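Two-arm laundry kit from Cinasell, is it worth the rental?

azra_m
Posted 05/10/2022
Hello all. I rent the Cinasell two-arm kit since January and I try it with laundry in my living room. The red jersey with white trim goes on the gray ottoman, basket on the floor beside.

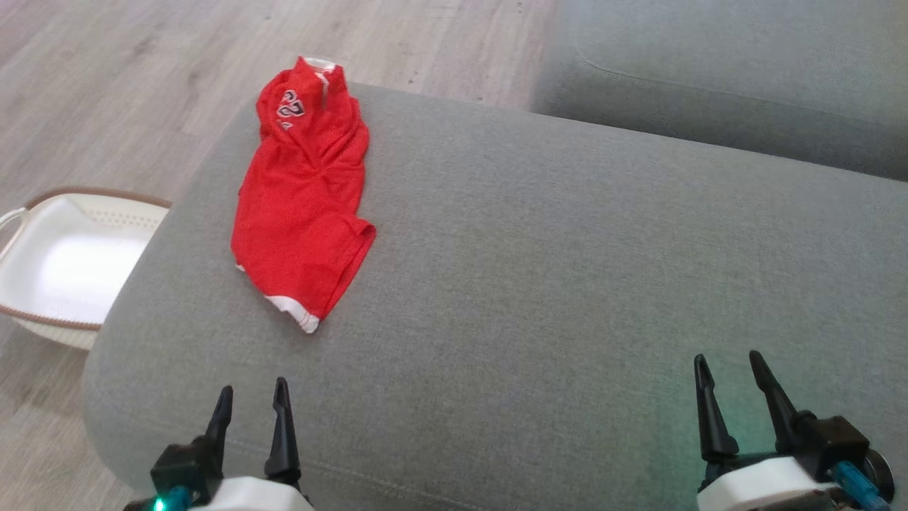
Re: Two-arm laundry kit from Cinasell
hollis80
Is the grip strong enough for thin cloth? I returned mine after 15 days. Slippery sportswear was too much for it.

azra_m
I must disagree a little. With my settings it drops 4 shirts in 80, and I am satisfied. The housing is wide, however, so leave free space near the cloth.
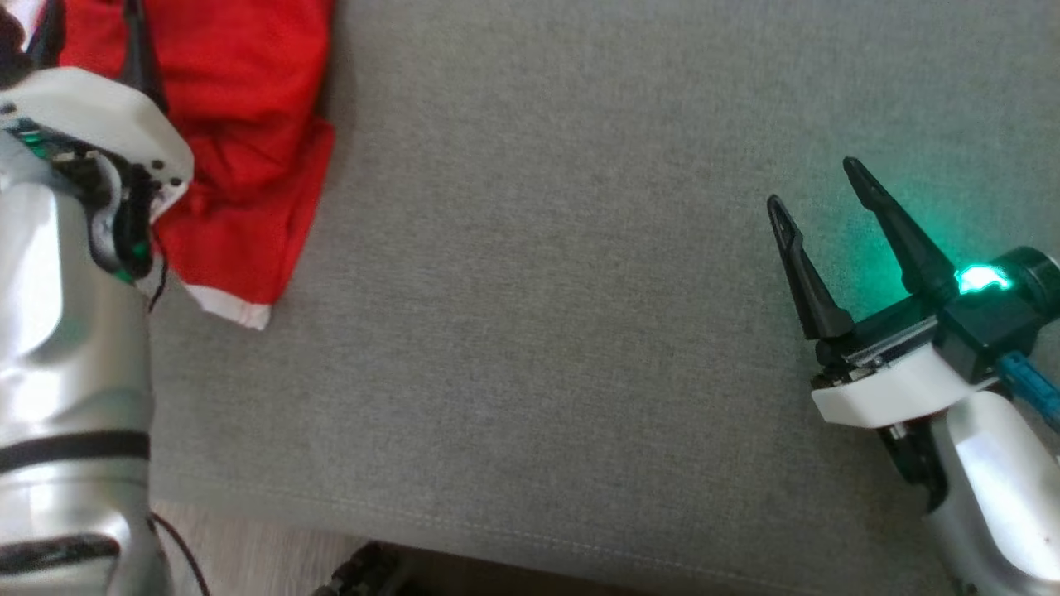
Left gripper at the red cloth, right one open over the ottoman

ullska_fan
The wrist camera is the better reason to rent. For me the head view alone was not sufficient, the arms hide too much. 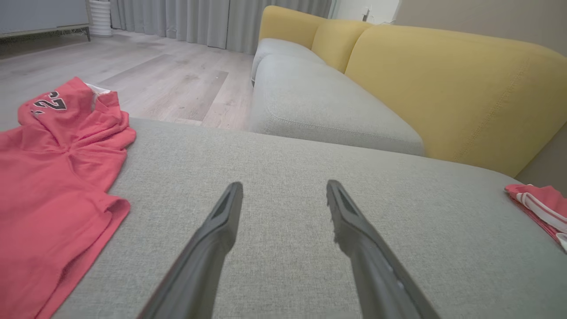 I also had to change the exposure by hand, and the manual explains this very badly. Support answered after 5 days.

hollis80
Five days is too long for this price. I stay with my opinion.

azra_m
For me they answered the next morning. Maybe write to the Lulthorpe office directly.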